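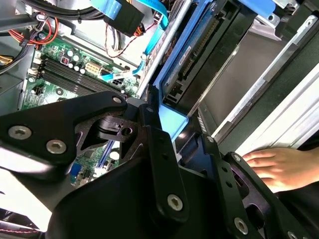 Arurix Desktop Teardown Set: Data Card

Maintained by the Leltska Center for Equipment Reuse, Ledbridge
Contact: Vilhjálmur Ásgeirsdóttir
Version 2, July 27, 2018

Summary

Arurix is a collection of images and written notes on the interior of desktop computers received for reuse. It holds 603 images in 6 folders. The notes cover the main board, memory slots, power supply, drive bays and cabling of each tower at the time its side panel is removed.

Intended use

The set supports the training of bench staff and the preparation of parts lists. It may also be used in courses on computer repair. It should not be used to estimate the resale value of a machine. 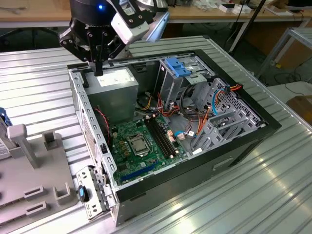 Each record begins with the position of the case on the bench. Towers are placed on their side with the open face upward, and parts are named from that position. The power supply is recorded first; in the tower on the ribbed aluminum table it is the gray unit in the corner, with a white label sticker on its top face. The processor socket, the memory slots and the drive cage follow in the same record.

Labeling rules

1. Name a connector by its type where the type is certain. Otherwise, give its color and the nearest large part.

2. Enter cable bundles as a single item. Individual wires are entered only when they end in a visible connector.

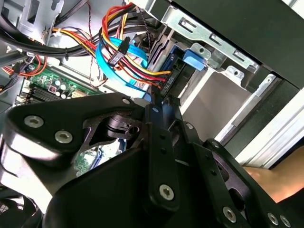 3. Mark a memory slot "empty" only if its full length can be seen.

4. Record surface marks on a processor as "marks present." Do not state a cause.

5. Leave the condition field blank when no test has been carried out.

Known limits

Small capacitors are labeled as groups, and the group boundaries differ between annotators. Records made under the earlier Zoëga scheme use one term for all data cables and have not been fully converted.

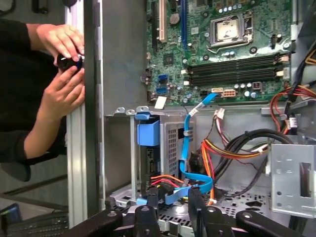 Conversion of these records is planned for September. Until then, users who need to separate flat data cables from power leads should filter out any record with "Z" in the scheme field.

Access

The notes are supplied as plain text files, one per tower. Requests for the full set should be sent in writing to the contact named on this card. Corrections should quote the folder and record number.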